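The repair shop is worth more than the discount

Hüsnü Uysal
6 March 2021

My kettle stopped working in the second week of January. The switch would not stay down. I took it to the shop on Plindbridge high street where I bought it, and the man at the counter told me, politely enough, that they did not do repairs and that a new one was on offer. He was right about the offer. It would have cost me less than the bus fare and the afternoon I then spent finding someone who would open the old one.

That someone was Taner Dursun, who has mended small appliances behind the market for longer than I have lived in the town. He cleaned a contact, bent a spring back and charged me the price of a sandwich. He also told me he would be giving up the unit in May. The rent is going up and he cannot pass it on, as people will not pay more to mend a thing than to replace it.

I think we should do something about that, and I think the council is the right body to do it.

The usual answer is that the market has spoken. If people wanted repairs they would pay for them. But the price of a new kettle leaves out most of what the kettle costs us. It leaves out the lorry that takes the old one away and the site where it is sorted. Plindbridge took in 3,534 small electrical items at its recycling centre the year before last, and 3,879 last year. We all pay for that through council tax, whether we threw anything away or not. Dursun's customers pay twice, once for the repair and once for everyone else's rubbish.

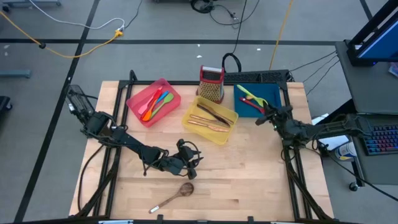 COMMENT & ANALYSIS

The second objection is a better one. Modern goods are hard to mend. Cases are glued shut, screws have odd heads and spare parts are sold only to approved dealers, if they are sold at all. I have a Clistus hairdryer at home that cannot be opened without breaking it. No amount of help with rent will change how a factory puts a hairdryer together.

That is true, and it is a matter for Parliament. A council cannot write product law. It can, though, make sure that when better law comes there is still a person in town who knows what to do with a screwdriver. Skills of this kind go quickly. Taşdemir, the shoe repairer by the station, closed when the old man retired, and the nearest cobbler is now a train ride away. I know several people who simply stopped having shoes heeled.

What I am asking for is small. Cut business rates to nothing for any shop that earns most of its income from repairs. Set aside two or three of the empty council units at a fixed low rent. A grant of 800 pounds a year to each shop that takes on a trainee would help as well – that would not pay a wage, but it would cover tools and the hours lost to teaching. I would review the whole thing after 10 years, as it will take that long to see whether young people are coming into the trade.

Some readers will say this is unfair on Istero and the other big retailers on the ring road. They have free parking, a roundabout built to suit them and a warehouse whose lorries wear out our roads. They will manage.

I still have the kettle. The lid is loose now, and I would like to get it seen to before May.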